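4.2 Small electronics in the household hoard

The second group of items in the survey is what we call small electronics: chargers, cables, earphones and their cases, old remote controls, and telephones no longer used for calls. Respondents in both towns were asked to go through one drawer, box or bag of their own choosing and to fill in a sheet for each item they found. Of the 700 sheets sent out, 296 came back complete. A further 171 were returned with the age of the item left blank. These are kept in the counts of type but left out of anything that concerns time in storage.

Moltalus and Kuvier differ in how waste is collected. In Moltalus, small electronics can be handed in at the recycling yard only, which opens on weekday mornings and one afternoon. Kuvier has had street containers since the merger of its two collection districts, and most households live within walking distance of one. We expected people in Kuvier to keep fewer items. They kept slightly more, though they kept them for a shorter time. Hermans and Verschueren found the same pattern for batteries in their earlier study of the two towns, and put it down to people saving up a full bag before going out to the container.

Type matters more than town. Cables were kept because they might fit something. Telephones were kept for the photographs on them, even where the owner could no longer switch the telephone on. Earphone cases fell between the two. Several respondents wrote that one earphone had been lost and that the case and the other earphone were being kept until it was found. Others had a working replacement and had simply not decided what to do with the old set. Items of this kind take up little room, and a household can store several in a container the size of a lunch box (Figure 3).

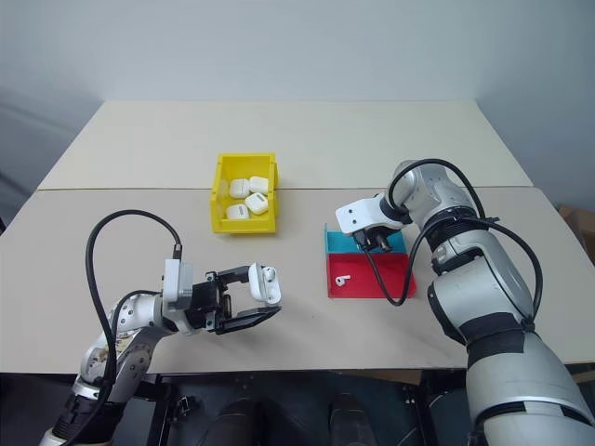

Figure 3. White earbud charging cases in an open yellow plastic bin.

The follow-up interviews were carried out in May by Siham Matar and Griet Van den Broek, mostly in the early evening and in the respondent's own kitchen. The drawer or box was opened at the start and stayed open during the talk. This slowed things down -- people picked up items and told us where they came from -- but it gave fuller answers than the sheets had done. A retired teacher in Kuvier changed three of her entries from "keep" to "give away" in the course of one interview, then changed one of them back.

Worry about personal data came up less than the literature suggests (see Gavalas, section 2). It was raised for telephones and hardly ever for anything else. Far more common was doubt about whether an item was accepted at the yard at all. The leaflet used in Moltalus names "small appliances", which respondents took to mean kettles and hairdryers. Of the items marked "don't know where it goes", 115 were on the yard's own list of accepted goods.

We return to the wording of the leaflet in section 5.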